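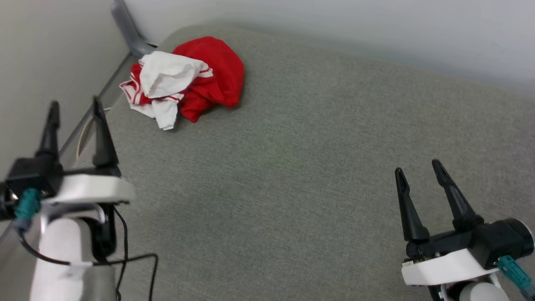

How long does a secondhand sofa last? Depends on the frame, mostly, and the good ones go another 15 years.

Skornley, Tuesday, 7 a.m. Doors not open yet and already a line down the ramp. The Demissie saleroom shifts 256 sofas a month now. Was half that before the Brendport store shut. Prices low. A three-seater in decent wool, $520. Two-seaters less, if you're quick.

What to check? Lift one front corner. If the other foot stays down, walk away. Sit at both ends. Listen. Springs shoud be silent. Unzip a cushion if they let you, old foam crumbles at the corners first.

Delivery is the catch. Clondow and the hill streets, 4 days' wait minimum. Most people bring a cousin with a van. Measure the stairs first, and teh door.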